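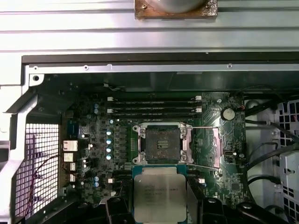

*Xeon processor in the gripper, below the socket of a workstation board.*

## Before you buy a gripper for board work

- Measure your parts first. A processor is flat and square, so ask the seller how thin an edge the fingers can hold.
- Put the price of the arm and the price of the fingers on separate lines. We planned 700 for fingers and spare pads, and I would keep 100 more for delivery.
- Order 2 sets of fingers. Laiba Satti at Vivdale waited all February for one pair.
- Check the space inside the case — cables and the drive cage take more room than the drawing shows.
- Practise on old boards. A used workstation cost us 70, and a bent pin in it costs nothing.
- Ask for a trial week before you sign.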